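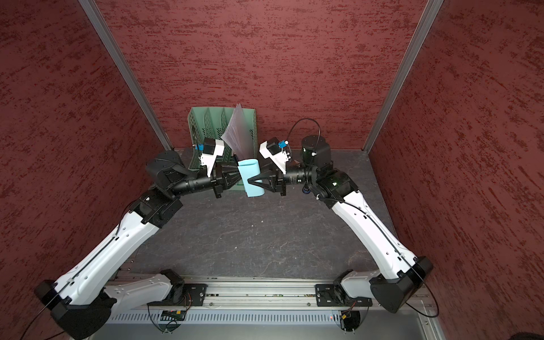
Visit report: Trareck manipulation lab, Grombridge
2021-10-07

The open afternoon at Trareck's Grombridge site covered 3 stations. I spent most of my time at the last one, where the group is working on bimanual handling of thin sheet material. The project is called Yurt. The annotation software, Edudis, was written in house.

The task is filing. A flexible sheet has to be held by both grippers and brought to a slotted desk organizer. Paper and thin plastic deform under very small loads, so the position of the wrists says little about the position of the edges. The group's earlier controller planned on wrist poses alone and buckled the sheet on most attempts.

The current method is learned from demonstrations. An operator drives both arms through the task, and a policy is trained on the recorded joint positions and camera views. The training set stands at 1087 demonstrations. The policy predicts short sequences of motion for the two arms together, and the engineers consider this the main change from the earlier version, which treated each arm separately.
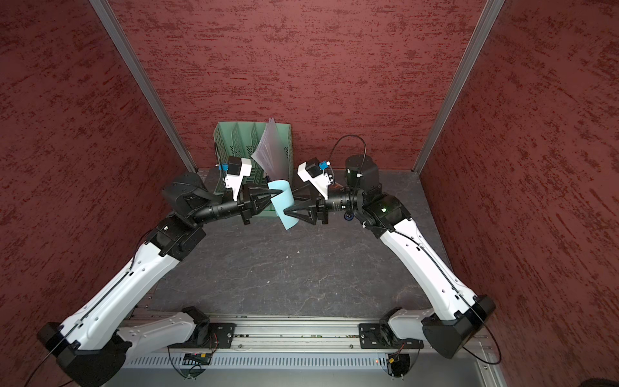 Trareck, Yurt station: both grippers on the sheet, organizer behind.

The reported success rate is 70 percent with the organizer in its training position. I asked about other positions and was told that testing began in July and that no figure is ready. Failures fall into 2 groups: one gripper loses its edge, or the sheet folds against a divider on the way in. Edudis tags each failure by type, and the tags decide which demonstrations are recorded next.

I would have liked to see a comparison on stiffer stock. The handout gives trial results for one material only and does not state its thickness. Slides from the talk are to be sent to registered visitors.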